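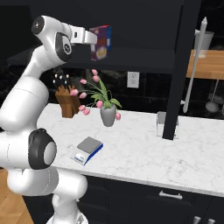
Skilidholm Data Hall: Storage and Backup Inspection Checklist
Completed copy with inspector's comments

Site: Skilidholm, ground floor data hall
Period covered: July inspection
Inspected by: Mojtaba Tabrizi
Systems in scope: primary file server (Zarei), backup server (Ziller), tape cupboard, associated power and cabling

Results are entered as Satisfactory, Attention or Fail. An entry of Attention must be cleared before the next inspection. An entry of Fail must be reported to the Systems Office on the same day.

Section A. Access and surroundings

A1. Door to the data hall closes and locks without force.
Result: Satisfactory

A2. Access list on the door matches the list held by the Systems Office.
Result: Attention
Comment: Two people on the door list have moved to other departments. Their cards were refused at the reader, so the fault lies with the printed list only. To be reprinted.

A3. Floor clear of packaging, trolleys and loose cable.
Result: Satisfactory

A4. Extinguisher present, in date and suitable for electrical equipment.
Result: Satisfactory
Comment: Asset label 1882 is peeling but can still be read.

A5. Air intake grilles free of dust.
Result: Attention
Comment: Lower grille on the Ziller cabinet is partly blocked. Cleaning is requested outside backup hours. The cleaner must not use a household vacuum inside the cabinet.

Section B. Power

B1. Each server is fed from two separate supplies.
Result: Satisfactory

B2. Battery unit self-test passed within the period.
Result: Satisfactory

B3. Power leads are labelled at both ends.
Result: Fail
Comment: The second lead to Zarei has no label at the cabinet end and runs behind the cable tray, where it could be mistaken for the lead to the old print server. Reported to the Systems Office. No lead in this cabinet is to be pulled until labelling is complete.

B4. No extension leads in use inside cabinets.
Result: Satisfactory

Section C. Disks and volumes

C1. All disks report a healthy state.
Result: Attention
Comment: The disk in bay 6 of Zarei shows a rising count of reallocated sectors. The array remains healthy. A replacement should be fitted before the count reaches the maker's limit, and the array left to rebuild fully before any other maintenance is carried out.

C2. Spare disks held on site match the size and type in use.
Result: Satisfactory
Comment: Spares are in sealed bags on the upper shelf. One outer carton is damaged; the bag inside is intact.

C3. Free space on each volume is above the agreed minimum of 500 GB.
Result: Satisfactory
Comment: The scanned records volume is growing faster than the others. The department concerned has been asked to confirm what may be archived.

C4. Disk fault alerts reach the duty mailbox.
Result: Satisfactory
Comment: Test alert sent from Ziller and received. The test from Zarei went to the junk folder at first. The sender address has been added to the approved list and the test repeated.

Section D. Backup and recovery

D1. Nightly backup log reviewed for the whole period.
Result: Satisfactory
Comment: One job overran into the morning following a large import. It finished without error.

D2. A sample of files has been restored and opened.
Result: Satisfactory
Comment: Sample taken from the finance, personnel and drawings folders. Files were restored to a separate folder and compared with the originals. The restored copies have been deleted.

D3. The Jurkesance backup software is at the approved version.
Result: Attention
Comment: Zarei is at the approved version. Ziller is one release behind. The update requires a restart and has been placed in the next maintenance window, which opens at 22:00.

D4. Tapes held off site agree with the register.
Result: Satisfactory

D5. Printed recovery instructions are in the cabinet and legible.
Result: Attention
Comment: Page 2 still gives the former telephone number for the Systems Office. Corrected by hand and initialled. A clean copy is to be issued.

Section E. Matters carried forward

Item B3 is to be inspected again as soon as the labels are fitted. Items A2 and D5 may be closed by sending the new printed sheets to the inspector. Items A5, C1 and D3 remain open until work is signed off on site.

Inspector: Mojtaba Tabrizi
Copy to: Systems Office; Skilidholm site file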